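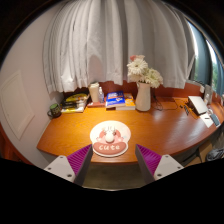 Gratley council wants its staff back at their desks, and 1,022 of them have replied that they already have one, thank you, and it is at home. The survey, published in February, asked what would tempt people into Jorness House. Free parking came top. Further down came permission to keep personal items, banned under a clear-desk rule that would presumably make short work of a pink mouse pad with "cute" written across the wrist rest. The rule runs to 29 pages.

Home Search this site Go

News Sport What's On Letters

Jorness House was refitted two years ago by Gosetti, with room for 2,034 people and a quiet zone next to the lifts. On its busiest morning so far it held 1,275, and that was the day of the fire drill.

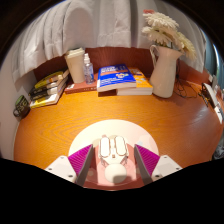
The council says attendance is "moving in the right direction" but has declined to say from where. A pilot scheme starts on the Osman Road side of the building next month, with relaxed rules on mugs. Plants remain under review.

14 shares 6 comments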